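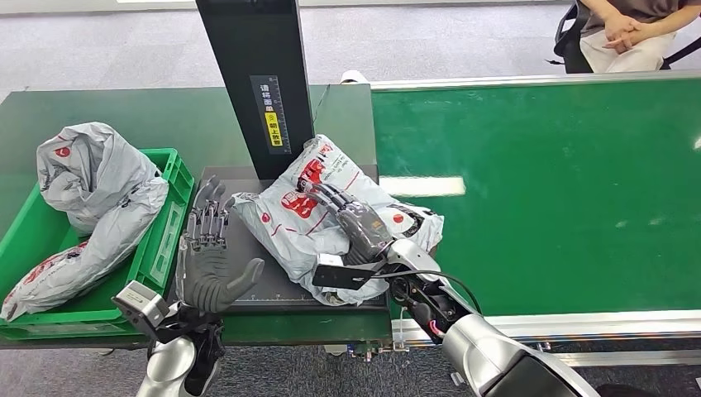
## Teleop demos: hand keeps pressing on the parcel after it's on the scale

Posted by Jovita Xolalpa

I'm recording demos for a parcel job (take a soft mailer from the crate, put it on the scale, read, pass to the belt) and I've got 174 so far. My trouble is the right hand. I drive it with gloves, and I never quite know when I've let go of the bag, so I end up leaning on it. The weight then reads high, sometimes by 900 grams! Do I bin those demos or trim them? And how do you lot stop yourselves doing it?

**Ifor Foulkes** – accepted

Oh, I did this for weeks. Don't bin them all. Go through and keep any where the hand clearly lifts away before the reading gets taken, and drop the rest, as the policy will happily learn to lean as well.

For new ones, I open my fingers wide, raise my wrist a good hand's width and say "off" out loud before I look at the number. Daft, but it worked for me. Also have a look at your glove zero. Mine drifts low after lunch and I redo it every Monday morning and whenever I swap operators.

**Melquiades Mendoza**

What Ifor said, but park your left hand too. If it hovers somewhere different by the crate each time, you're teaching it noise.

**Gordon Fortin**

Get a better scale.

**Jovita Xolalpa**

Gordon, the scale's fine, it's me! Rezeroed the gloves and the height was out by 2 cm. Keeping 2 of the old sessions and redoing the others.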